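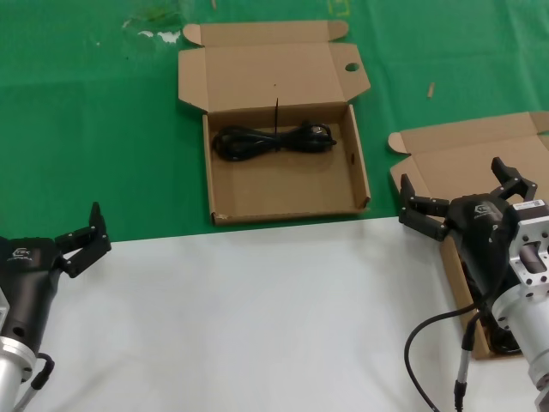
Slide 1. Cable in mailer, tie on, lid open.

Home Program Notes Slides Contact

Packing loose cables for the Ivthorpe store. Talk given May 9, 2009.

Start with the fault. Lurier sent out 200 cables in February and 16 came back with kinks at the plug. Same mailer, same cable. The coil was the difference.
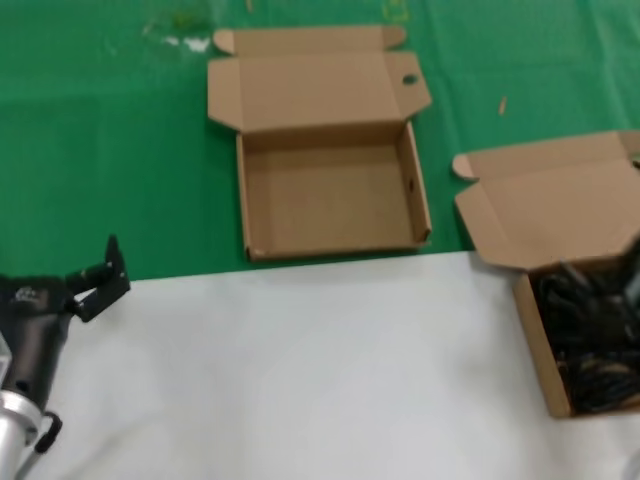 Slide 2. Coiling comes before boxing. A figure eight puts a half twist in one way and takes it out again on the other loop, so the cable pulls out straight. Supply stock is another matter. The pile in the right-hand box is a tangle, and each length has to be worked free before it can be coiled. Allow 40 seconds a cable.
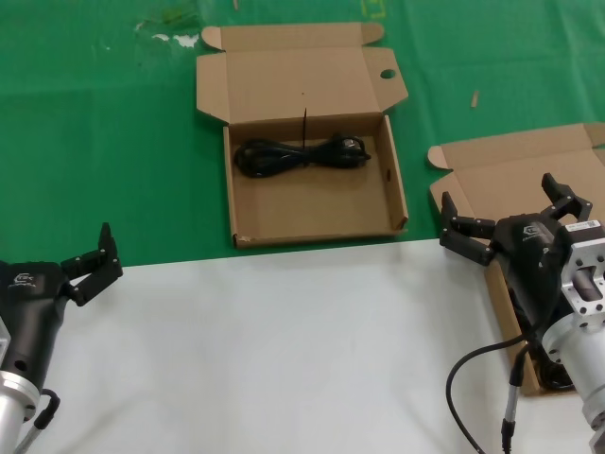 Bühler would trim the tie tail flush every time, on the grounds that a long tail catches on the lid. Inville leaves it long as a finger hold. Take questions on this, 4 minutes at most.

Slide 4. Tie at the crossing, snug, no tighter. A tie that dents the jacket is too tight.
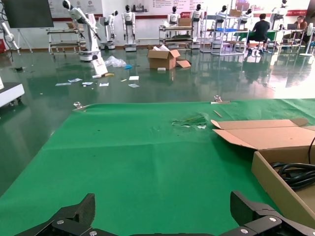

Then the lid. Side flaps in first, tuck flaps last, no tape until the label is checked.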